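Teilnehmende Halterinnen und Halter gesucht: Grustitz-Studie zu Fellfarbe und Hörvermögen beim Hund

Stand: 14.5.23

Wir suchen Hunde! Genauer gesagt Hunde mit viel Weiß, Hunde mit Merle-Zeichnung und, zum Vergleich, Hunde mit ganz durchgefärbtem Fell. Das Labor Grustitz untersucht zusammen mit der Tierarztpraxis Belalstead, welche Genvarianten bei Pigmentierungsmustern auftreten und wie sie mit angeborener ein- oder beidseitiger Taubheit zusammenhängen. Für die erste Runde brauchen wir 400 Tiere, und wir freuen uns über jedes einzelne, ob mit Ahnentafel oder ohne.

Worum es geht

Dass weiß gezeichnete Hunde häufiger taub zur Welt kommen als andere, wissen viele Züchterinnen und Züchter aus eigener Erfahrung. Weniger klar ist, warum in einem Wurf mit fast gleicher Zeichnung ein Welpe auf beiden Ohren hört, sein Bruder nur auf einem und die Schwester gar nicht. Die bekannten Varianten in MITF und PMEL erklären einen Teil davon. Wir vermuten, dass weitere Gene mitspielen, und wollen sie finden. Dafür brauchen wir gut dokumentierte Familien, am liebsten beide Eltern und möglichst viele Geschwister aus einem Wurf.

Die Leitung der Studie liegt bei Dr. Olga Echevarría. Die Hörprüfungen betreut Clodagh Gilmartin, die Auswertung der Sequenzdaten übernimmt Siu-ming Choi. Wer schon einmal bei uns eine Probe eingeschickt hat, kennt vermutlich auch Ewan Munro vom Probeneingang, bei dem alle Anmeldungen zusammenlaufen.

Wer kann mitmachen?

Teilnehmen können Hunde jeder Rasse und auch Mischlinge ab einem Alter von 58 Tagen. Eine Obergrenze nach oben gibt es nicht, Senioren sind aber nur dann geeignet, wenn eine frühere Hörprüfung vorliegt. Altersbedingte Schwerhörigkeit lässt sich sonst von einer angeborenen kaum trennen.

Der Hund muss gechippt sein. Bitte tragt die Chipnummer genau so ins Formular ein, wie sie im Heimtierausweis steht, auch wenn ihr sie auswendig könnt.

Besonders gesucht werden:

Dalmatiner, Bullterrier und Dogo Argentino
Australian Shepherds, Border Collies und Shelties mit und ohne Merle
English Setter
komplette Würfe mit mindestens einem einseitig tauben Welpen
durchgefärbte Hunde über alle Rassen hinweg als Kontrollgruppe

Nicht aufnehmen können wir Hunde, die wegen einer chronischen Ohrentzündung behandelt werden oder am Ohr operiert wurden. Wenn ihr unsicher seid, ob euer Hund passt, meldet euch trotzdem. Wir schauen uns das gern gemeinsam an.

Was ist zu tun?

Nach der Anmeldung bekommt ihr per Post ein Probenset mit 2 Backenabstrichbürsten, einem Fragebogen und einem Rückumschlag. Der Abstrich ist in wenigen Augenblicken erledigt und tut nicht weh. Der Hund sollte vorher eine Weile nichts gefressen haben, und bei Welpen muss genügend Zeit seit dem letzten Säugen vergangen sein, sonst landet die DNA der Mutter mit auf der Bürste. Lasst die Bürsten an der Luft trocknen, bevor sie in die Papierhülle kommen. Bitte keine Plastiktüten verwenden! Darin schimmeln die Proben, und dann müssen wir euch um neue bitten.

Dazu brauchen wir Fotos vom Hund: beide Seiten, Kopf von vorn, Kopf von oben mit gut sichtbaren Ohren und eine Nahaufnahme der Augen bei Tageslicht. Kein Blitz, kein Filter. Blaue Augen oder blaue Sprenkel in der Iris sind für uns sehr wertvolle Hinweise, also lieber ein Bild zu viel als eines zu wenig.

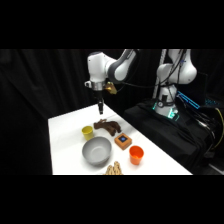 Für einen Teil der Hunde bieten wir außerdem eine Hörprüfung (AEP, auch BAER genannt) in Belalstead an. Die Kosten übernimmt die Studie. Die Prüfung wird bei den meisten Hunden in leichter Sedierung durchgeführt, sehr junge Welpen schlafen dabei oft ohne Medikamente ein. Liegt bereits ein AEP-Befund vor, schickt uns einfach eine Kopie. Wichtig ist, dass beide Ohren getrennt gemessen wurden und die Kurven mit abgedruckt sind. Ein Zettel mit dem Vermerk "hört normal" reicht leider nicht aus.

Was habt ihr davon?

Alle Teilnehmenden erhalten für ihren Hund einen kostenlosen Befund zu den Farbgenorten E, K, A, B, D, M und S. Beim M-Lokus geben wir die Länge der Merle-Variante an, was gerade für die Zuchtplanung bei Hütehunden hilfreich ist, denn manche kurze Varianten sieht man dem Fell überhaupt nicht an. Auf Wunsch bekommt ihr den Befund auch auf Englisch.

Ein Taubheitstest ist das noch nicht, und wir möchten hier keine falschen Hoffnungen wecken. Sollten wir neue Varianten finden, müssen sie erst in einer zweiten, unabhängigen Gruppe bestätigt werden. Über die Zwischenergebnisse informieren wir alle, die im Formular ihr Einverständnis dazu gegeben haben. Der erste Rundbrief ist für Dezember geplant.

Datenschutz und Eigentum an den Proben

Die Namen der Hunde und ihrer Halter werden nicht veröffentlicht. Jede Probe bekommt im Labor einen Code, und nur der Probeneingang kann diesen Code einem Hund zuordnen. Zuchtvereine erhalten von uns keine Einzelbefunde, auch nicht auf Nachfrage. Wer möchte, dass ein Befund an den Verein geht, leitet ihn selbst weiter. Die Teilnahme kann jederzeit ohne Angabe von Gründen widerrufen werden, die Restprobe wird dann vernichtet.

Außerdem gesucht: Kontaktpersonen in den Vereinen

Ganze Familien zusammenzubekommen ist die schönste und zugleich mühsamste Arbeit an so einem Projekt. Die Geschwister leben über das halbe Land verteilt, der Deckrüde steht im Ausland, und die Telefonnummer im Kaufvertrag stimmt nicht mehr. Deshalb suchen wir für jede der oben genannten Rassen jemanden, der die Szene kennt und Lust hat, Wurfgeschwister aufzuspüren. Ihr solltet Ahnentafeln lesen können und keine Scheu vor dem Telefon haben. Vorkenntnisse in Genetik sind nicht nötig. Tzu-hsuan Chu führt alle Kontaktpersonen online in die Grundlagen der Farbvererbung ein und beantwortet Fragen dazu mit großer Geduld. Fahrtkosten zu Ausstellungen und Züchtertreffen erstatten wir nach Absprache.

Anmeldung

Das Anmeldeformular findet ihr im Kundenportal Vivton unter "Studien", Kennwort Filip. Ein Kundenkonto könnt ihr dort kostenlos anlegen. Für Würfe gibt es ein Sammelformular, in das bis zu 15 Tiere eingetragen werden können; die Eltern bitte jeweils mit eigenem Formular anmelden. Gehören die Hunde verschiedenen Leuten, muss jede Halterin und jeder Halter die Einwilligung selbst unterschreiben.

Proben ohne unterschriebene Einwilligung dürfen wir nicht bearbeiten. Bitte schaut vor dem Zukleben des Umschlags noch einmal nach, ob sie wirklich dabei ist.

Fragen zur Anmeldung und zum Probenset beantwortet Ewan Munro über die Nachrichtenfunktion im Portal. Termine zur Hörprüfung vergibt Clodagh Gilmartin direkt in der Praxis Belalstead, sobald die Anmeldung des Hundes bestätigt ist.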